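Clearing a Living Room Floor, Start to Finish

Kanini Biwott has spent most of her working life writing cleaning procedures for furnished rental housing. Her current job is at Clullstead, a residential block where she sets the method for the rooms that tenants share. Her living room procedure is 26 pages long, and the first third of it deals with nothing except the floor and the seats.

We met in the late afternoon to talk about patterned carpet, throws over upholstery, and the order in which small items should come up off the ground.

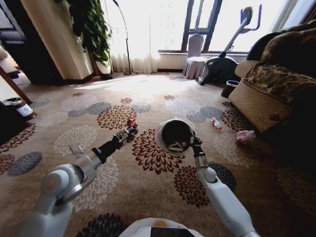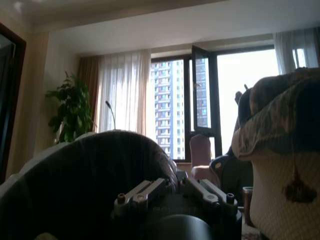
"The floor is first and the vacuum is last," Biwott said. "Between those two steps there is a lot of room for error, and most of the error is in what people fail to see."

Her main concern is pattern. On a plain carpet, a bottle cap or a coin shows up at standing height. On a large floral in dark red and gray, a red item lying beside a dark red petal can pass for part of the design. She asks staff to inspect a patterned carpet twice, once facing the window and once with the window behind them. The low angle of the light in the first pass shows height. The second pass shows color.

"A flat wrapper has almost no height, so the first pass misses it," she said. "A small round part has height but may match the pile. Each pass has its own blind spot."

Items are sorted as they come up. Rigid containers go first, while there is still space to put a foot down. Clear plastic bottles are checked for a tight cap before they are tilted. Bowls and cups are lifted by the rim only if they are empty, and otherwise from the base with the other hand flat underneath. Soft items, such as cloths and wrappers, are left to the end and shaken over a bin.

I asked whether the sorting slowed things down. Biwott said it did at first. She timed a set of rooms in December with both methods and found that the sorted method was up to 90 seconds slower per room. She kept it in the procedure because it cut the number of second visits.

The seats follow the floor. Biwott treats a throw as a separate textile with its own care label, even when it has not been moved for months. It is folded inward from the edges toward the center, so that grit stays inside the fold, and carried outside before it is opened. Throws with tassels get a further check. A tassel that hangs against a quilted panel should be lifted clear before brushing, as the fringe can tangle in the bristles and pull the cord out of the hem.

"Quilting is slow," she said. "Every line of stitching is a channel. With a diamond pattern you brush along one diagonal, then along the other. Going straight down pushes dust into the corners of the diamonds."

She uses a Brinel upholstery brush for this, the narrow one, and replaces it when the bristles begin to splay. For printed sofa fabric she prefers a Dumex suction head with the felt strip removed. Knit and fleece covers are handled with a dry rubber glove, in short strokes toward the body. She does not use adhesive rollers on fleece, having found that they raise the surface and leave it looking patchy under window light.

Large fixed objects get a short section. An exercise machine is wheeled off the carpet if it has transport wheels and left in place if it does not. In the second case the vacuum goes around the feet with a crevice tool, and the housing is dusted from the top down before the carpet is touched.

The carpet itself is done in three directions. Biwott runs the machine along the length of the room, then across it, then along the length again in the opposite direction to the first. Her log for the past year lists 1168 rooms done this way. She reads through it for notes on wear, most of which turn up at the front edge of the sofa, where feet rest.

She is now revising the chapter on window frames. Dark frames show dust on the lower rail and streaks on the upright, and the present text gives one cloth for both. A colleague named Xu has proposed a damp cloth for the rail and a dry one for the upright. Biwott has it on trial in two of the shared rooms and expects to settle the wording before the next printing.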